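In Praise of the Bare Table

I have become a complete convert to the clear work surface, and I want to talk you into it too. Give me one plain, pale, empty stretch of table and I will get more done in an hour than I used to get done in a whole evening of shuffling mugs, mail and chargers from one side to the other!

My old desk was a shelf that happened to be at elbow height. Everything I owned passed through it. When I wanted to wrap a parcel I did it on the floor, on my knees, with the tape stuck to my sleeve (and once to the dog). Then last June I helped out for a few weeks at Sostora, a little shop that sends out secondhand dishes, and I watched Thodoris Christodoulou pack. He owned one wide table and kept it bare. A plate came out, got wrapped, went into its box, and the table was bare again before he reached for the next one. He did 151 parcels in my first week and I never once heard him ask where the scissors were.

What I love about a bare surface is how well it lets you see. A chip the size of a sesame seed shows up on it. So does a lost screw, or a crumb, or the one bead that rolled away. Your hands know where they are going, too, even in gloves, and I wear knit gloves half the year because my back room is freezing.

People tell me this is all very well if you have the space. I don't! My table is narrow and it wobbles. I cleared it anyway, and the stuff that used to live there went into two drawers and a shoebox, and I have missed exactly none of it.
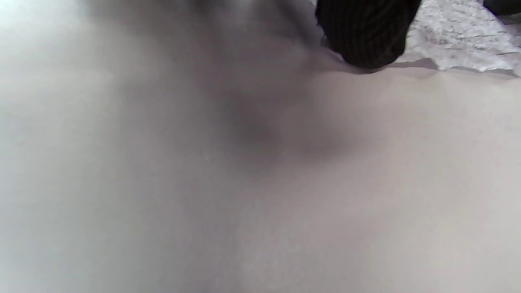
The other complaint I hear is that an empty table looks cold, as if no one lives there. I think it looks like an invitation – you walk past and want to make something. I have mended a lamp, sorted my seeds and written more letters this winter than in the past three years, all because there was a place to put the thing down and begin.

So try it with one surface, even a small one. Wipe it, leave it alone overnight, and see what you feel like doing there in the morning. I'm off to repot the geraniums on mine, and then I'll have to wipe it all over again.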